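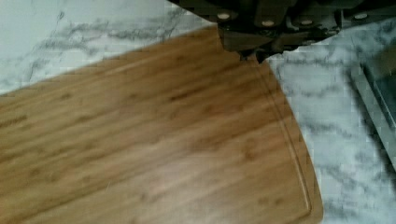
Hemero open day, Fornthorpe: an afternoon with the Zullari kitchen arm

Last updated 7 Jul 2021

341 shares

Hemero has been sending me mail about its Zullari kit since March, and every piece has promised the same thing: a robot arm that can be put to work in an ordinary kitchen without rebuilding the kitchen. I have heard that one before, usually from companies that then show you a bare steel bench with tape marks on it. When the invitation came for an open day at the company's place in Fornthorpe I said I would go if I could stay past the scheduled demo, and they said fine.

The building is called the Amarasinghe Center and sits at the far end of a business park, past a tile wholesaler and a gym. There is one sign for it and it faces the wrong way if you come from the highway. Parking is free. Visitors sign in on a tablet that asks for your job title and your yearly equipment budget, and it won't let you skip the budget. I put in a dollar.

We were a mixed bunch: people from catering firms, a couple of assisted living operators, some students, and a man who wanted to know if it could shuck oysters. The first half hour is slides. I will spare you most of them. The phrase "any kitchen, day one" came up a lot, and I wrote it down so that I could hold it against what we saw.

Then we went through to the demo kitchen, and I'll give Hemero this much, it is a real looking kitchen. Marble-patterned counter, mosaic tile behind it, espresso machine, toaster oven, jars and cups lined up along the wall the way they end up in anyone's house. It had clutter. Most of the demos I go to don't dare have clutter, and the difference matters to anyone thinking about paying for one of these things.

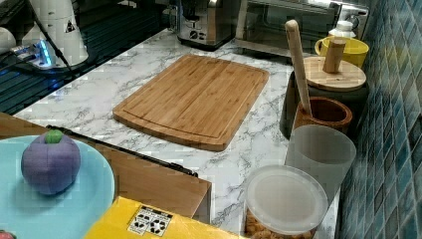

Lorna Pruitt
Contributing reviewer, food service equipment

The afternoon's main job was the cutting board. It sounds like nothing. A person picks up a cutting board without thinking, usually while looking at something else. For a two-finger gripper it is a nuisance: it lies flat, the rim is close to the counter, and there is very little to get hold of. The Hemero presenter said they had picked it on purpose as a hard case, and I believe that, though I also noticed that the board they picked was bamboo with rounded corners and a juice groove, and that nobody offered to try it with one of the floppy plastic sheets that half the cafes I visit use.

What I saw over several tries was this. The arm comes down from above, slowly, and stops over the edge of the board. It waits. Then it closes in on the rim, tilts the board up a little, and slides it a short way along the counter. On the good tries it looked careful and rather nice to watch. On the bad ones a finger skated along the top of the wood and the whole thing backed off and began again, which the software counts as a "recovery" and I count as a miss. I asked how many recoveries it took to be called a failure. The answer was that this could be configured.

I also asked to see the job done with the board turned the other way. To their credit they did it right there, with no fuss and no typing that I could see, and the arm coped on the second attempt. Then I asked for a wet board. There was some looking at one another, and the wet board was put off until after the coffee break, and after the coffee break we had moved on to something else.

Speed is the part the brochure is quiet on. From the arm starting to move to the board being where it was meant to be took 21 seconds on the best try I timed. That was with the counter space in front of it clear. I asked whether it gets faster with use and was told that customers "typically see improvement over the first weeks," with no number attached. If a sales team has a good number it is generally the first thing they tell you.

What you get for the money

The Zullari kit is the arm, a two-finger gripper, a small camera that rides down by the gripper, a controller box, and a license for the software. Mounting hardware is extra. So is the site visit, which is required. The lease is $2175 a month on a three-year term, and the figure on the invitation was lower, in larger type, with a footnote. I would ask for the footnote in writing.

Lift is about 700 grams at full reach. That covers a mug, a light board, a box of crackers. It does not cover a loaded sheet pan or a full stockpot, and those are the things that wreck people's shoulders in my line of work. When I raised this I was told there is a larger arm "on the roadmap." I have a drawer full of roadmaps.

The gripper itself I liked better than I expected. It is all dark plates and brackets, with the screw heads right there on the outside, and it looks like a thing that somebody with a hex key could take apart on a Sunday. I asked if that was allowed. The fingers are a customer part and can be swapped on site – the rest has to be done by Hemero or the warranty goes. Replacement fingers come in pairs.

Cleaning was the subject where the room got restless. The arm has joints, cables and corners, and it works over food. The cables were what bothered the catering people most, and me too, as there's plenty of loose cable by the wrist and nowhere for a spill to go except into it. A washable sleeve exists. It was on a slide. It was not on the arm at any point while I was in the room, and when one of the assisted living people asked to handle one, they were told it was out for testing. Anyone who has had a health inspector lean over a prep counter will know how that answer goes down.

After the break

The second session was looser and I got more from it. Most of the visitors had drifted off to the sandwiches, so those of us left could stand near the counter and ask for things. The arm worked in among the appliances for this part, with the toaster and the toaster oven close by, and the approach over the board had to be tighter. It was slower again. I did not see it knock anything, and I was watching for it, having once seen a much more expensive machine put an elbow through a tray of wine glasses at a trade show.

I'd been told that the kit "understands" the kitchen. Pressed on this, the presenter explained that it has been shown a list of common objects and handles those, and for anything else someone at your end has to guide it through the motion a few times. So a new container from a new supplier means someone on your staff spends part of a shift teaching the arm. That is a perfectly reasonable way to build a product and I wish they would put it on the first page. It is a long way from any kitchen, day one.
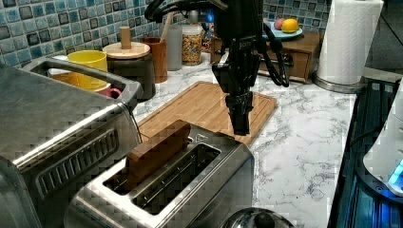

Can a small kitchen run the Zullari kit without a technician on staff?

Day to day, a trained staff member can start it, stop it, clear a fault and teach it a new item. Anything involving the controller box, the mounting or a joint in the arm needs a Hemero visit, and the standard lease puts no time limit on how long you wait for one.

That last point took me three goes to get a straight reply on. The sales sheet says "priority support." The lease, which I read standing up in the hallway next to the coat rack, says support requests are handled in the order received. I pointed this out at the desk and was told that the sheet was being revised.

Noise was not a problem. It hums a little when it moves and you could hold a conversation beside it. The power draw is low enough for a normal outlet, according to the spec sheet, and I have no reason to doubt that one.

Safety I'm less settled on. The arm stops if you push it – I pushed it, it stopped – and the presenter was happy to put a hand in the way. But the stop I tried was with empty fingers, moving slowly, with me expecting it. A breakfast rush is another matter. I asked for the risk assessment from an existing customer and they said they would email one with the name removed. I've had the brochure again since then. No assessment yet.

Who it might suit, if they sort out the sleeve and the support terms: a test kitchen, a teaching college, possibly a place that needs one light, dull job done over and over through a quiet night. I would not put one in a cafe. For a small cafe that lease is a good part of a person, and the person can carry the stockpot.

If you're planning on going, Hemero says there will be more open days at Fornthorpe and you can book through the local sales office. Go to the later session. Eat first, the sandwiches were mostly egg. Bring your own cutting board, the worst one you have, and ask for it to be used before the break. I'm going back with a wet one.

21 comments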